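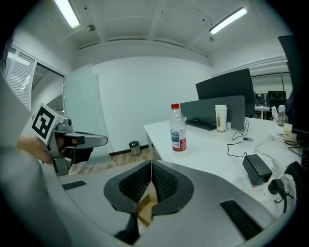

Budget notes for the hand-held gripper setup

I said in January that I would write up what we spent on hand-held grippers once the order was settled. It is settled now. This is mostly for people in small groups who have to put a number in a spreadsheet before they have touched any of the hardware, which was my position last fall.

Some background. We are a small team and we share an office. We want demonstrations of simple tabletop and floor tasks, done by a person holding a gripper in each hand, and later we want to train an arm on them. The arm is a separate budget line and I am leaving it out of this post. The money I was given was for collection only: grippers, markers, cameras, storage, things to pick up, and repairs.

The first mistake was that I priced a single gripper. Most of the tasks on our list need two hands. Opening a box takes two hands, and so does moving a bottle from one hand to the other. I had written down $1000 for "gripper" and felt good about it, and then Daithí Gallagher read the task list and asked where the left hand was. So the line became $2000 for a pair. I should have started from the task list and I didn't.

We bought from Halluritz. I also got a quote from Clivix, and theirs was $900 per unit against $1000. We went with Halluritz anyway. The Clivix quote left out the cameras and the finger pads, and adding those back put it above the other one. If you are comparing quotes, make your own list of parts first and send the same list to everybody. Two of the quotes I got could not be compared at all until I had gone back and asked what was included.

The parts list I ended up sending:

Two grippers, left and right
Cameras and mounts for both
Marker cubes, plus printed spares
Finger pads, plus two spare sets
Cables, longer than you think
One power strip per station
A case that fits the pair

Finger pads deserve their own line in the budget. They are soft and they touch everything. Cardboard is harder on them than I expected and plastic bottles are not hard on them at all. We are paying for pads out of a consumables line of $200, together with tape and replacement markers, and I expect to use it all. A coworker wanted to put pads under repairs, but repairs need a sign-off from upstairs here and consumables don't, so that was an easy choice.

Marker cubes are cheap to print and a nuisance to replace. Each one has to go back on the gripper in the same position, and if it shifts you have to calibrate again. I put down half a day of someone's time for that. Time is not in my equipment budget but it should be in somebody's.

Props cost us almost nothing. Shipping boxes come in every week, and there is always a water bottle around. I had a line for "task objects" in the first draft and I moved most of it to storage. If your tasks need matching sets of objects, or food, or anything that breaks, keep that line.

Storage is where my estimate was worst. I had planned for one drive. Video from more than one camera, for every take, including the takes you throw out because someone bumped the table, fills a drive fast. We went with a storage box from Abella with room for more drives later, and I only filled half the slots. It was the second largest item after the grippers. Keep the failed takes for at least a few weeks. We deleted a batch early and then wanted it.

Space is free until it isn't. We work at the desks and on the floor in the same part of the office. The desks have people's things on them, and a two-handed task with cables attached wants clear space on both sides, so a lot of the box work has moved to the floor. It costs nothing and there is plenty of it. The price is that you sit bent over, and a person gets tired of that sooner than standing at a table. I have asked for one low table in the next round.

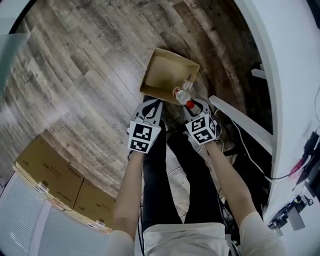

How many pairs of grippers should a small group buy to start with?

Buy one pair and a full set of spare parts for it. A second pair only helps when you have a second trained person and a second clear space, and most small groups have neither in the first months. Spare pads, a spare cable and a spare marker cube will save more lost days than a second pair sitting in its case.

I got that wrong in the other direction at first. My first request was for three pairs, one per person who had shown interest. It was turned down, and that was the right decision. In practice one person collects while another one checks the recordings, and they trade places after a while. The third person had a deadline and has yet to pick one up.

Software was a smaller item. We use Unard for going through the recordings and labeling them. There is a yearly fee per seat and we bought two seats. Check when the year starts. Ours started on the day of purchase, and the grippers arrived five weeks later, so we paid for five weeks of looking at the sample project. Order the hardware, wait for the shipping notice, then buy the seats.

Shipping and import charges were not in the quote. I had left a small amount under "other" and it went entirely to that. Ask for the delivered price, in writing, and ask how long it is good for. The quote from Halluritz was good for 30 days and our approval took longer, so I had to ask for it again. They kept the price the same, but they didn't have to.

A few things I would cut if I did it again. The expensive tripod for an outside view of the session has been used twice. The second case was unnecessary. I also paid for a half-day training call, and while the person was helpful, we had already worked out most of it from the manual by the time the call took place. If you want the call, book it for the day after delivery.

Things I would add: a good chair or a low table, as above. A label printer, because we now have a lot of identical cables. More power outlets near where people are working. We have a strip on the desk and it fills up with chargers that have nothing to do with this project.

One note on how to present the budget. I first sent it as a list of parts with prices, and it came back with questions on every line. The second time I grouped the lines by what they let us do: record with two hands, keep the recordings, label them, stay running when something wears out. The total was the same. It was approved with one question, which was whether the grippers could be returned. They could, minus a restocking charge, inside the first two weeks.

Next round is planned for the summer. The low table is on the list, then more drives for the Abella box, then possibly a second pair if we get another person trained. I will post those numbers when I have them. If you have bought pads from someone other than the gripper maker and they fit, leave a comment with the supplier, please.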